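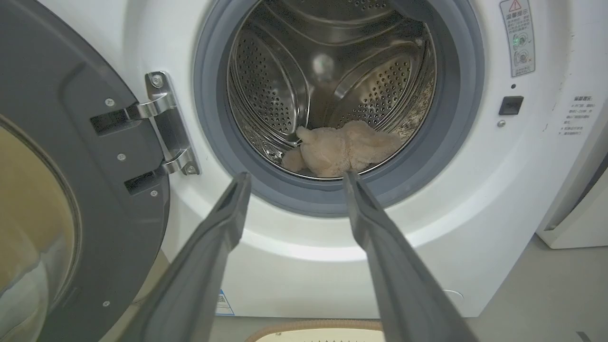 Crossing at Gelard with a rental van, anyone done it lately?

vserra_onroad
Ok quick one, typing from a gas station. We're two adults two kids and a dog, driving down to Celdale for the month, and want to cross at Gelard. Van is a rental from Galli. They gave me a letter saying we can take it over but its only in English. Is that going to be a problem? Also how long is the line in February. Thanks!!
Viola

mudflap27
Letter in English was fine for us. Nobody read it. They wanted the registration, the original, not a copy.

Lino Lombardi
Disagree with mudflap. We got sent back for exactly this. Man at the second window wanted a translated letter with a stamp on it. Had to drive all the way back to Grustonach, find a translator, sleep there, try again in the morning. Cost us a day and a hotel. Get it translated before you go.

mudflap27
When was that though? They changed the windows around. It's one building now.

Lino Lombardi
Last year. One building, yes. Still two windows inside. Still got sent back.

peachcobbler_rv
Depends who's working. Sorry but thats the real answer. Go early, like 6 am, before the trucks. We went at noon once and sat in the heat with no shade and the kids lost it. Bathrooms are on the right past the fumigation shed, bring your own paper and change.

vserra_onroad
Ok so translate it. Is there anybody IN Gelard who does that or only Grustonach? And dog? She has her shots and the vet certificate.

peachcobbler_rv
Copy shop across from the bus stop will do the copies. Translating, no idea. Dog was no trouble, they waved at ours.

Lino Lombardi
Certificate has to be recent. Check the date on it. Ours was looked at very closely, by the same man of course
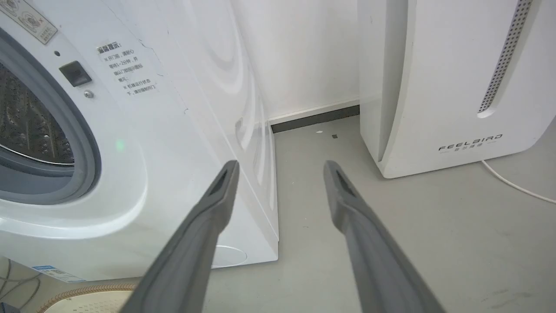
This page was last changed in February at 7:27 am

tortillaflat
Why is everyone sending her to Gelard. The river crossing is slower to get to but the people are nicer and there's a cafe. I'd add the extra driving any day.

mudflap27
Because the road to the river one is terrible after rain?? A rental van on that, no thanks. Check what Galli says about unpaved roads, I bet its in the contract.

tortillaflat
It was fine in my little sedan. You people just like standing in lines.

mudflap27
760 was the fee for the vehicle permit when I paid, local money, cash only. Bring small bills, they had no change for anybody. Keep the recipt, you hand it in on the way out.

vserra_onroad
Wait, hand in the receipt AND the permit? Or one

mudflap27
Both. Permit goes back at the window, receipt they look at and sometimes keep. Take a picture of it first.

Lino Lombardi
And don't leave without canceling the permit. A friend did and next time they wouldn't let him bring a car in at all.

vserra_onroad
Update!! We're across. Celdale tomorrow. So: found a translator in Grustonach next to the bakery, done while we ate lunch. Got to the border at 6:20 the next morning, still a line but it moved. First window fine, second window wanted the letter and yes he read the whole thing, stamp and all. So Lino was right, sorry mudflap. Dog, not even a look. They made us take every single bag out of the van though, kids' stuff all over the ground, then put it back. I cried a little when the gate went up, my grandmother's town is an hour down this road and my kids have never seen it.

mudflap27
Glad you made it. Still say I never needed one.

peachcobbler_rv
Aww enjoy it. Eat the corn cakes at the first stop past the bridge, left side, green awning

tortillaflat
River crossing next time. No bags on the ground.

vserra_onroad
Ha, maybe on the way home if it doesnt rain. Does anybody know if you can cancel the permit at a different crossing than the one you came in?

Lino Lombardi
You can. Ask for the stamp on both pages.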